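Piano arm gets its cable sorted at Imrie

I popped into the Imrie workshop in November to see how the piano arm was getting on, and walked straight into a repair. Regulars at the open evenings will know the arm. It plays one key at a time on a digital piano, over and over, so that the people at Josa can compare how keys feel after a lot of use. For most of the autumn it behaved beautifully, and then it started stopping dead whenever it went up to the top notes.

Davina MacKinnon looks after it, and she'd already had a good guess before I got my coat off. The cable to the gripper had been strapped too tightly along the arm. Fine in the middle of the keyboard, but at the far right the wrist has to tip right over and the cable was being tugged at the plug. One good tug, the gripper drops off the network, the arm stops and everybody looks at Davina.

She cut the ties off (very satisfying, I was allowed to do one) and fitted a longer cable from Gustent, which took four goes to route because it kept wanting to twist. You leave a loop of slack and then you drive the arm slowly to the awkward spots and watch what the loop does. If it catches on anything, back you go and start again!

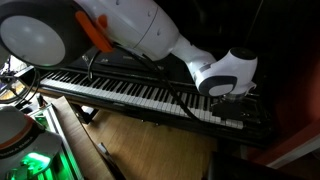 The other half of the job was teaching it where the keys are again. Take the gripper off and put it back on and it never sits in quite the same place, so Davina guides the wrist down by hand at 3 points along the keyboard and saves each one. The software works out the rest. Issa Chidiac wrote that bit, and he's rather proud that it now takes less than 30 minutes. The old way ate a whole afternoon, and you had to do it again if someone knocked the piano stand.

I asked what happens if it presses too hard. Issa says there's a force limit set low enough that it will give up before a key does, and he has tested it with his own finger underneath. I didn't offer mine.

Then came the soak test: 512 presses at the top end without a dropout. We didn't stay for all of them, we went for chips, but the log was clean when we got back and Davina looked about ten years younger. She's put a note in the maintenance book to check the plug every month and to leave those cable ties alone, underlined twice, with Alistair Cairns' name next to it. Alistair says he was only being neat.

The arm goes back to its normal runs straight away, and Stella Mollel from Josa will be collecting the first new set of readings before Christmas. Ailsa Dalgleish is hoping to have it playing something with a tune for the next open evening. Doors at 7pm, side entrance, and please don't lean on the piano.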